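"First You Learn to Wait": A Talk with Amirhossein Parsa about Restoring Old Clocks

March 31, 2025

The workshop of Amirhossein Parsa is on the second floor of a former bakery in Drerkorside. The stairs are steep, and you hear the clocks before you see the door. I came ten minutes too early and I stood on the landing for a while, because I thought he was busy with a customer. He was talking to a clock.

"I was telling it the date," he said when he let me in. "It is a silly habit. My uncle did it too."

Parsa is 58 years old and repairs mechanical clocks, mostly wall and table clocks from private homes. He learned the work from his uncle, in a shop so narrow that the two of them could not pass each other behind the counter. In his first year he was not allowed to open a single movement. He swept the floor, he wrote the tickets, and he cleaned pins with a piece of pegwood.

"I was angry every day," he said. "I was seventeen and I wanted to touch the wheels. My uncle said, first you learn to wait, and then I will show you what we are waiting for. I found it a terrible answer. Now I say the same thing to my students and they look at me the same way."

He has two students at the moment, both on Saturdays. He does not take more, and he does not advertise. The repair work comes to him by telephone, and a part of it comes from a dealer called Utard, who buys from estates and sends him what does not run. From this dealer he has received good pieces and also, he said, "very many boxes of sadness," by which he means clocks that somebody tried to fix with glue.

I asked him what people do wrong most often. He did not need to think.

"Oil. They have a clock from the grandmother, it stops, and they take the oil from the kitchen or from the bicycle. They put it everywhere. For two weeks the clock goes, and they are very proud. Then the oil takes the dust and becomes like a paste, and the paste eats the pivots. When it comes to me I must take everything apart, and the customer says, but it was only a little oil."

He keeps a book of all repairs. It is a real book, with lines, and the one on his desk is the fourth. Since he opened in Drerkorside he has written down 1,206 clocks. Of these, 521 had stopped only because they were dirty or had been oiled badly. The other reasons are broken springs, worn holes, bent teeth, and a category which he has named "cats."

"The cat is not a joke," he told me. "A pendulum moves. A cat sees it. I don't have to explain more."

When I visited, he was working on a table clock signed Hämmerli. The case was in one corner of the room under a cloth, and the movement was in a stand in front of him. It had come in February with a broken strike. He had found the fault on the second day, and then he had found three other faults, and after this he had written a letter to the owner to ask how far he should go.

"This is the hard part of my work," he said. "The hands are not the hard part. You have a clock that is old, and it has marks from all the people who repaired it. Some of them scratched their name inside the plate. Do I polish it? Then it is nice and empty. I prefer to leave the scratches. But the owner pays, and some owners want it to shine."

So he asks. He has a sheet with questions that he gives to each customer, and the last question is whether the clock should look new or look its age. Most people write that it should look its age. A few of them change their mind when they come to collect it.

I wanted to know about the prices, since many readers have asked us whether a repair is worth the money. He was open about it. Cleaning and adjusting a simple wall clock costs 127 dollars in his workshop. For the striking clocks he makes an estimate after he has looked inside, and he takes 40 dollars for the looking, which he subtracts later if the customer says yes. He knows that it is possible to buy a new quartz clock for much less.

"I sell people back something that they already have," he said. "It is a strange business. Some people understand it at once and others never. I do not try to persuade anybody. If a man tells me he will throw it away, I ask if I can have it for parts, and he usually takes it home again."

At noon the room became very loud. Parsa does not let all the clocks strike, but on that day five or six of them were under test, and they did not agree with each other. He listened with his head a little to the side. One of them was late and he made a note on a card. I asked if he sleeps in a quiet house.

"At home we have one clock and it is electric. My wife decided this. She was right."

Before I left we spoke about what will come after him. He does not think that the work will disappear, but he worries about the parts. The supplier he used for springs, Prulance, has stopped making three of the sizes he needs, and he now keeps a drawer of old stock and counts it, he said, like a man counting his teeth. One of his students wants to learn to make springs herself. He has told her that it is difficult and that she will spoil a lot of steel, and he has already ordered the steel.

He walked with me to the top of the stairs. The advice he wanted me to print is short. Wind the clock on the same day each week, do not turn the hands backward on a striking clock, and keep it away from the radiator. And when you dust the shelf or the mantel, lift the clock with two hands and keep it upright, also if there are candlesticks in the way. Move the candlesticks first.
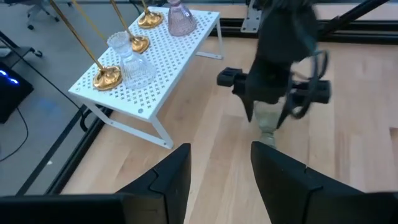
Questions from Our Readers

After our last piece on old household things, several readers wrote to ask how to find out the age of a clock. Mr. Parsa suggests to look first at the back plate for a number or a name, and to make a clear photo of it by daylight. Please do not unscrew anything to see more.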